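Products > Simulation > Demo Packs > Rutollow Bin Shelf Pack
2020-08-21
By the Zudano shop desk

I've been wanting to put this one up for weeks! The Rutollow Bin Shelf Pack is our set of recorded pick-and-place demos for anybody training an arm to work with bins and small parts, and it's all done in simulation, so you can start without owning a single shelf.

You get 386 demos in the pack. Each one is a person driving the simulated arm by hand (well, by controller) through one short job, start to finish, with the wrist view, the joint positions and the gripper state saved together. I drove 11 of them myself and I'm a bit slow on the approach, sorry. We left the slow ones in on purpose. A learner that only ever sees perfect driving gets lost the first time it drifts off course, at least that's been my experience.
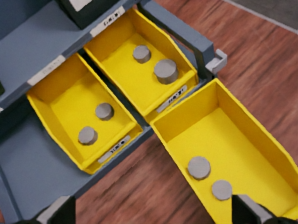
Wrist view from the Bin Shelf Pack: yellow bins, gray cylinders, gripper fingers at the bottom.

The cylinders come in different sizes, and they don't line up nicely in the bins, so your model has to look before it grabs. I like the shadow under the upper shelf too. It darkens the backs of the bins quite a bit, and my first little test model hated it (more demos helped a lot). Don't plan on reading the bin labels, though, they're too blurry from the wrist.

The shelf model started out as a Trelton layout we built last year, and the loader works with the Van Beek trainer if you already use that. If you don't, there's a plain folder version with one folder per demo, and a short script to play them back. Please play a few back before you train on anything!

Price is $355 for one seat, or $410 with the scene files so you can record your own demos on the same shelf. I'd get the scene files, if you're asking me. Adding even a small batch of your own driving is the fun part, and you can mix it right in with ours. Downloads go out by email, usually the same afternoon.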